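Can It Do the Chores Yet? A Tip Page for People Still Doing Their Own
Jun 27, 2024
Filed under: Clearing Up, Gadgets

Every January my mailbag fills with the same question. Somebody got a robot vacuum as a gift, it ate a phone charger, and now they'd like to know when the real one is coming, the one with hands. I put it off again this year, and then Samina Sandhu sent me a list of 17 household jobs with a column beside it headed "machine or me?" I've been filling in the column ever since.

Start with the job everyone hates and nobody can describe, which is clearing a surface. A carton, a red bottle, something small and yellow, a tray, a cabinet with two drawers. You'd be finished before the kettle boiled. 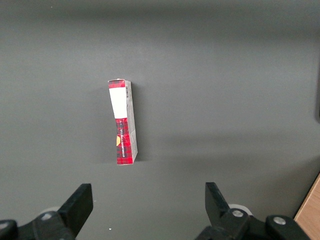
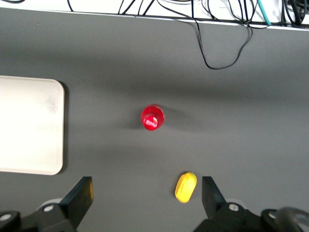
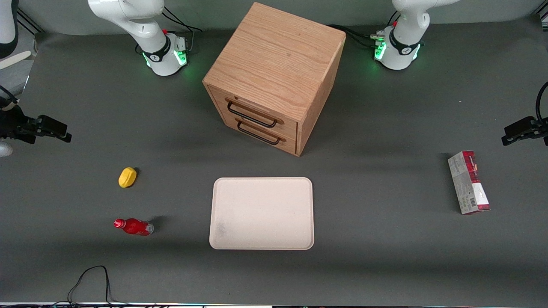
Gray tabletop in all three; the cabinet is in the last one.

Picking things up

Machine, mostly. A small stiff box is about as kind as an object gets. It has flat sides, it weighs nothing, and it doesn't roll off when you nudge it. Two flat fingers can manage that. The trouble starts with anything round, slippery or squashy, and I'd point out that my kitchen contains very little else.

Tip for humans: clear a table in the order a machine would like. Boxes first, then bottles, then whatever rolls. You get open space early, and the rolling things have somewhere to roll that isn't the floor.

Opening a drawer

Machine, if you bought the right handles. Nerys Ruddock spent a good part of last winter arguing with me about knobs, and I've come around. A bar handle that stands well off the drawer front gives fingers of any kind somewhere to go. It's also kinder to arthritic hands and to anyone carrying a colander. Little round knobs are for dollhouses.

If your drawer sticks, empty it, pull it all the way out and rub a plain candle along the runners. Do that before you spend money on anything with a motor.

Knowing what goes in the drawer

Me. Definitely me. This is where the sales talk gets quiet. Grabbing a packet is one skill, and knowing that it belongs with the first aid things and the bottle goes back in the bathroom is another. I have lived with Rhodri Craddock's kitchen cabinets for entire holiday weekends and could not tell you his system. I doubt he could.

Label the drawers. You may feel silly doing this in your own home, but it helps guests, children and the person you married, and if a machine does move in someday it will need all the help it can get.

Trays

Use more of them. A shallow tray with a rim turns nine small problems into one big one you can carry. Set one out empty before you begin and put everything that belongs in another room on it. Make a single trip. Eirlys Owen runs the workshop at Testcombe this way, and hers is the only bench I've seen where the 2 mm drill bits are still with their friends at closing time.

Cables

Me again, and I'm not happy about it. A loose cord flops, snags and hides behind things. I wouldn't ask a machine to coil one while most people can't. Coil it in loops the size of a dinner plate, flipping every second loop under so it doesn't twist, and close it with a strip of hook-and-loop tape. Forty cents, lasts for years.

In the workshop

Čestmír Bednárik wrote in from Grustulik to say I'm too gloomy. Machines have been doing shop-floor chores for decades, he says, and he's right, provided the part turns up in the same spot, facing the same way, all day long. His line does 205 pieces a shift like that. Then he admitted that the bin of mixed leftovers at the end still gets sorted by him, on a stool, with the radio on.

The score so far

Of Samina's 17, I've given the machines four, and one of those was "hold this." Folding fitted sheets I left blank out of respect. Scraping a lasagna dish went to me without discussion.

If you have a job you'd like judged, send it to the Lalby address and say what's on the table — the more boring the better. Next time, what to do about the cupboard under the sink.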